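4 开放日演示的实施与观察

4.1 背景与场地

前一节说明了 Urska 系统的控制结构和在实验室内的评测结果。本节讨论同一套系统在开放日中面对普通参观者时的情况。开放日于二月在 Skatenham 举行,地点是我们平时工作的实验室。我们没有为了参观另外布置一个展厅,这个决定在准备阶段有过争论。反对的意见认为,实验室里电缆较多,台面较窄,参观者站的位置不够理想。赞成的意见认为,如果把机械臂搬到展厅,相机的标定要重新进行,而且参观者看到的将是一个为展览准备的环境,与我们在论文里报告的环境不同。最后采用了后一种意见。

实验室的台面一端有一个不锈钢水槽,这是房间以前的用途留下来的。在先前的实验中,我们一直保留水槽,并把它当作环境的一部分。家庭厨房里的台面也常常在水槽旁边结束,托盘或者砧板有一部分伸到水槽上方是很普通的情形。对于规划模块来说,水槽是一个深度突然变化的区域,金属内壁的反光也会给深度估计带来困难。参观者对水槽的兴趣超出了我们的预料,这一点在 4.5 节还会谈到。

参观者主要来自 Karkedton 的几所中学和附近的居民,另有一部分是 Guerra 公司的工程人员,他们所在的部门从事包装线的维护。三类人的背景差别很大。中学生大多没有接触过真实的机械臂,居民当中有不少退休的人,工程人员则每天与工业机器人打交道,但是对学习型的控制方法了解有限。我们在设计讲解的时候,没有为三类人准备三种不同的内容,只准备了一份讲解稿,由讲解员根据现场的提问调整详细程度。

4.2 参观的流程

开放日共安排了 8 场演示,上午从九点半开始,下午在四点以前结束。参加演示的人数合计为 93 人。每场演示最多 29 分钟,包括开场的安全说明、任务演示、参观者的参与以及提问。场与场之间留有休息,用来检查夹爪、恢复台面上的物品,并且备份日志。

安全说明由讲解员口头进行,内容比较简短。参观者站在地面的黄线以外,机械臂运动时不可以把手伸入工作区。一名操作员始终站在急停按钮旁边,他不参加讲解,也不回答问题。在试讲的时候,我们曾让操作员同时回答技术问题,结果发现他回答时会转过身去看着提问的人,视线离开机械臂的时间过长。因此在正式的演示中,两个角色由不同的人担任。

任务演示分为两个阶段。在第一阶段,物品的摆放由我们事先决定,系统执行一条固定的语言指令。在第二阶段,参观者可以请操作员改变物品的位置,也可以用自己的话提出指令,由讲解员输入系统。我们没有对参观者的说法进行修改,错别字和不完整的句子也照原样输入。如果系统没有理解指令,讲解员会如实告诉参观者,然后请他换一种说法。

在设计流程时,我们参考了以往两次内部参观的经验。那两次参观中,讲解员先用较长的时间介绍系统的原理,然后才让机械臂运动。参观者在介绍的后半部分明显失去耐心,有人开始看手机,有人绕到桌子后面看控制柜。所以这一次我们把顺序颠倒过来,安全说明结束以后机械臂马上开始运动,原理的介绍穿插在动作之间。这样做有一个缺点,即讲解员的语句经常要等待或者追赶机械臂的动作,对讲解员的要求比较高。我们建议其他准备类似活动的研究者至少安排一次完整的试讲,并且用真实的运动速度,不要用视频代替。

4.3 任务与物品的选择

演示的任务都属于桌面操作,包括按下按钮、拾取小物品、把物品移到指定的地方。选择这些任务的第一个考虑是可读性。参观者站在一定距离以外,如果动作的结果太小,他们就看不出任务是否完成。按钮在这方面有优点,它的形状是人人都认识的,人们看见按钮就知道应该怎样使用它,讲解员不必解释任务的目标。

第二个考虑是让指令含有一定的歧义。我们希望参观者能够体会到,一句在人与人之间很清楚的话,对于系统可能是不清楚的。例如“按那个绿色的”这句话,在台面上只有一个绿色物品时没有问题,可是如果按钮旁边还有一个绿色的积木块,就需要依靠“按”这个动词来判断对象。黄色也是同样的情况。按钮有黄色的,玩具玉米也是黄色的,“把黄色的拿起来”和“按黄色的”应当指向不同的物品。我们把这种设计称为颜色交叉。它的作用在 4.4 节的记录中可以看得比较清楚。

第三个考虑与托盘有关。所有的物品都放在一个红色塑料托盘里,它有圆角和凸起的边。托盘可以限制小物品滚动的范围,也使操作员能够在场与场之间把全部物品一次端走。但是托盘的底面有细密的压花纹理,在灯光下会出现较亮的高光。我们在准备阶段试用过一个没有纹理的灰色托盘,识别的结果略好一些,不过物品容易滑动,按按钮时底座会移动。经过比较,我们仍然使用了红色托盘,并且接受高光带来的影响。这也与前一节的实验条件保持一致。

物品的初始位置没有使用网格或者标记来固定。操作员只按照一张手绘的草图来摆放,所以各场之间有一些差异。从评测的角度来看,这样做不够严格,但是开放日的目的是观察参观者与系统之间的互动,我们认为过于整齐的摆放反而会使参观者觉得结果是预先编排好的。在一次内部参观以后,确实有一位来访者问过我们,机械臂是不是只是在重复一段录好的动作。这个问题促使我们增加了由参观者改变物品位置的第二阶段。

4.4 参观者指令的记录

在第二阶段收集到的指令中,多数是短句,动词集中在“按”“拿”“放”和“推”。中学生喜欢连续提出两个动作,例如先按一个按钮,再拿起玉米。居民的指令往往更加客气,前面有“请”或者“麻烦你”,后面有时还附带理由,比如“请把玉米拿开,它离按钮太近了”。系统对于礼貌用语没有出现困难,但是附带的理由有时会被当作第二个任务。在上面的例子中,系统在移开玉米以后又向按钮移动,参观者以为这是一个错误,我们查看日志以后确认,“按钮”一词被解释成了下一步的目标。

颜色交叉引起的混淆主要出现在没有动词或者动词很弱的指令里。“弄一下绿的”“绿色那个”这一类的说法,系统通常选择了按钮。我们推测这与训练数据中按钮任务的比例较高有关,不过目前没有做单独的实验来证明。值得注意的是,参观者自己对这类指令也没有一致的理解。有一场演示中,一名学生说了“绿色那个”,他的同学们随即争论他指的是哪一个,这时机械臂还没有开始运动。讲解员利用这个机会说明了歧义的问题,效果比事先准备的讲解要好。

带缺口的绿色积木块带来了另外一种情况。我们在内部把它叫作“托架”,它的顶面有一个半圆形的凹口。参观者没有统一的名称,有人叫它“桥”,有人叫它“枕头”,也有人叫它“沙发”。系统对“桥”的反应较好,对“枕头”则没有找到对应的物品。Guerra 公司的工程人员大多数使用了“V 型块”或者“支座”这样的专业词汇,虽然凹口的形状是圆的。我们过去在编写测试指令时,只使用了自己的叫法以及两三个近义词,现在看来这样的词汇范围太窄。在后续的版本里,我们将把参观者的叫法加入测试集,但不加入训练集,以便观察系统能否从形状推断出名称的含义。

位置词的使用也值得说明。参观者站在台面的对侧或者侧面,他们所说的“左边”与相机所看到的“左边”经常不一致。我们没有在安全说明中规定方向,想看一看参观者会怎样处理。一部分人在第一次失败以后主动改用了“靠近水槽的那个”“离纸板近的那个”这一类说法,用环境中的固定物来代替左右。这种变化是自发的,讲解员没有给出提示。这个现象说明,保留水槽等背景物对于指令的表达是有用的,完全空白的背景会使参观者失去可以借用的参照。图 5 给出了演示所用的托盘和物品在台面上的一种摆放,托盘的一端越过台面的边缘,伸到水槽上方。

图 5 水槽旁台面上的红色托盘,盘内有绿色按钮、黄色按钮、玩具玉米和带半圆形凹口的深绿色积木块。

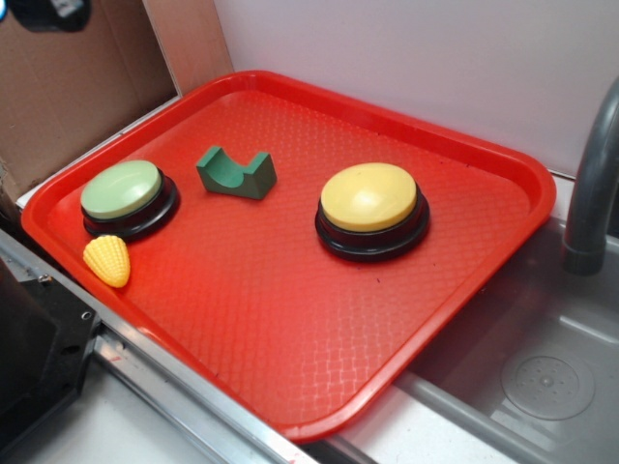 与位置词相比,指代词造成的困难更大。参观者常常一边用手指着物品,一边说“这个”。Urska 目前不处理手势,讲解员只能请他们用语言再说一遍。中学生很快就适应了这个限制,年长的参观者则多次重复同样的手势,并且提高声音。我们认为这不能看作是参观者的问题。人在面对一台能够听懂句子的机器时,自然会期待它也能看懂手势。如果系统的能力在两个方面相差太远,就应该在演示开始时明确说明,而我们的讲解稿中没有这一句话。

4.5 问卷与提问

演示结束以后,参观者可以自愿填写一份纸质问卷,我们收回了 63 份。问卷没有询问姓名和年龄,只询问参观者所属的类别、对演示的理解以及对失败的看法。由于填写是自愿的,而且中学生多数由教师组织一起填写,各类别的比例与实际到场的比例不同,所以下面只作定性的讨论,不进行统计检验。

关于失败的看法,我们原来担心参观者会因为机械臂没有完成任务而失望。问卷中的回答却比较温和。不少人写道,看到失败以后才相信系统是在现场作出判断。也有人希望讲解员在失败之后多停留一些时间,解释原因,不要马上进行下一个任务。这个批评是有道理的。在时间紧张的几场演示里,讲解员确实有意加快了节奏,有时甚至用一句笑话代替了解释。

现场的提问中,最常出现的是关于水槽的问题。参观者想知道,如果物品掉进水槽,机械臂能不能把它取出来。目前的答案是不能,水槽的底部在工作空间的边界以外,规划模块会拒绝这样的目标。有一位居民接着问,既然不能取出来,为什么要把托盘放得这样近。讲解员回答说这是为了接近真实的厨房,但是提问者似乎并不满意。我们在讨论会上重新考虑了这个问题,认为他指出了一个真实的矛盾。我们用水槽来证明环境的真实性,却没有让系统承担真实环境中最常见的后果。

工程人员的提问集中在夹爪的寿命和恢复时间上。他们关心的是,系统在一次失败以后需要多长时间才能回到可以继续工作的状态,以及这个过程是否需要人来参与。在我们的记录方式中,任务只有成功与失败两种标记,恢复的过程没有被单独记录。从开放日以后,日志中增加了恢复开始和恢复结束的时间,相应的数据将在下一节使用。

4.6 本次观察的局限

以上的观察有几个方面的限制。讲解员都是本项目的成员,他们在输入指令的时候虽然没有修改文字,但是可能通过语气影响了参观者的选择。参观者在同一场里可以听见别人的指令,后面的人会模仿前面成功的说法,因此各条指令之间不是独立的。此外,第二阶段的录音在下午的一场中断过一段时间,该场的指令是由操作员根据输入记录恢复的,口头的重复和改口没有保留下来。

系统的版本在全天保持不变。午休时我们发现夹爪的一侧有轻微的松动,紧固以后做了一次空载检查,没有重新标定相机。上午与下午的结果之间没有看到明显的差别,但是场次太少,我们不对此作出判断。前一节的定量结果没有包含开放日的任何数据,两部分应当分开阅读。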